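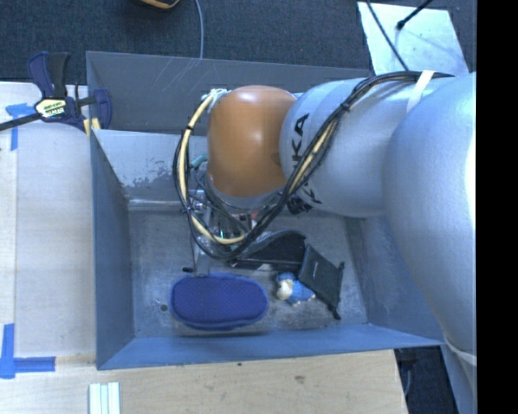 KUKA over the bin, gripper pointing down. Blue oval pad, toy figure and the flat black piece on the floor.

Friday, 3:40 pm

Murkix fingers vs. the Trostik set, clutter bin. Kai-wen has the Murkix ahead after this morning. I'm not convinced yet. His 50 picks were mostly the toy figure, and anything will pick up the toy figure. It has a head to grab behind.

The flat black piece is the one I care about. Reran it with the bin clamped and the force limit left where So-ying set it. Murkix got 5 clean lifts before I stopped to look at the logs. Two of those the controller calls a success while the width reading says the fingers closed on nothing. So either the width reading is off or the success flag is junk, and I know which one I'd bet on. The Junero driver did this in December too.

Log is 2,669 lines, 600 of them the same timeout warning. Kai-wen says ignore it. Would like to know what it is first.

Pad: both sets push it around before they get under it. Calling that a tie until someone shows me otherwise.

Cable loop at the wrist still bothers me. If it drags on the bin wall on deep picks, then the force numbers for the low corners are worth nothing, for either set.

To do
- swap in Trostik, same objects, same start poses
- ask Leung for the real finger stiffness, not the brochure one
- So-ying to check the width zero
- no comparison plot goes out before that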